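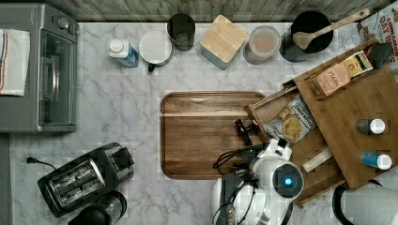

Bamboo organizer and wooden serving tray on the kitchen counter.

The Codus bamboo organizer was assessed over the month of June in the staff kitchen at Lollton's Besville office. It has a pull-out drawer deep enough for a bag of chips, and the top holds a box of tea without difficulty. The drawer runs evenly but has no stop, and it can be drawn out completely if handled in haste. Joints remained tight throughout. The finish marks where small bottles are left standing, and should be wiped weekly.

At 76 dollars the unit is priced fairly. Kitchens with limited counter space should measure first, as the drawer requires clearance in front. Recommended, with the reservation noted regarding the drawer.

Contact Lollton Reviews | © 2024 Lollton | Back to top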